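Cirville Community Help > Robotics > Learning from demonstration

Handheld gripper demos: one room or many?

Anel Shezi
posted 17 Feb 2024

Hi all, second year masters student here, supervisor is away and I have to lock the collection plan before he gets back. Quick background. We do imitation learning for kitchen-type jobs. No teleop. Demonstrator holds a gripper in each hand, marker cube on each one for tracking, fisheye camera on the gripper, does the task like a normal person would. Then we train a policy off the wrist view plus the recovered gripper trajectory. Fingers are the same shape as the ones on the arm so in theory it transfers straight over.

Tasks so far are pitcher by the handle, and microwave (open door, load, close door). Pilot set was all collected at the one table. Training loss lovely. Validation on held-out demos lovely. Moved the arm over to the other lab at Urnen and it fell in a heap, pitcher especially, it goes in beside the handle and closes on nothing. Microwave got the door open and then stopped dead.

I've got budget for 100 more demos per task, thats it. Tracking drops out on a few too so I'll lose some of those. Already checked: camera calibration, latency offset, gripper width scaling. All fine as far as I can tell.
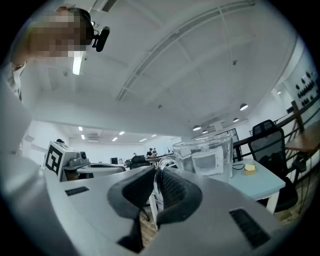
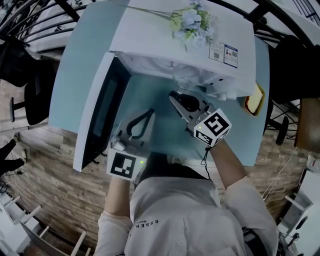 With a fixed budget of 100 demos per task, is it better to record them all in one room or spread them over several?

Ilse Willems

Spread them over several rooms, and change the objects as well. What you want the policy to ignore (lighting, wall colour, table height, background clutter) has to vary in the data or it gets treated as signal. We ran nearly this comparison on a drawer task in December. Same total both ways. The one-room policy was the better one in its own room, by a bit, and useless next door. The spread one was OK everywhere. Only one task and one arm so don't quote me as gospel.

Practical stuff:

Do 20 per room. So five rooms out of your 100, then keep a sixth that never goes into training. That's your test room. Don't peek, don't tune on it.

Your validation split is the real problem imo. Random held-out demos from the same table tell you next to nothing about a new place, so "validation lovely" doesn't mean much. Split by room.

Swap the pitcher. Handle shape matters more than you'd think and clear glass is nasty for a wrist camera, the edges change with whatever is behind it. Get an opaque one and a coloured one in there.

On tracking: look at WHERE in the demo it drops. If it's always when the hand goes inside the microwave, and you bin those, you've just thrown out the hard part of the task and kept the easy ones. Check that before you blame the room. Would fit with your arm stopping after the door.

rt_hollis

Just use more augmentation. Colour jitter, random crops, done. Worked for us and we only had 2 rooms. Dutora has it built in, tick the box under data loader.

Ilse Willems

Jitter helps with lighting. It won't give you a new handle or a different table height. Do both, it's free, but it doesn't replace the rooms.

Anel Shezi

Ok went back thru the discarded demos. Ilse you were right, most of the dropouts on the microwave task are hand inside the oven, marker gone from the overhead view. So the training set was leaning hard on the quick shallow ones. Going to try bridging those gaps with the wrist camera trajectory instead of dumping the whole demo.

Plan is now 6 rooms, last one test only. Have asked Verstraete whether we can have their staff kitchen for one of them, waiting to hear. Jitter is on.

Will post numbers once the arm is free, someone has it booked for the next fortnight.

rt_hollis

what crop size were you using? anything too tight loses the fingertips

Anel Shezi

Full fisheye, no crop at all. Will try both.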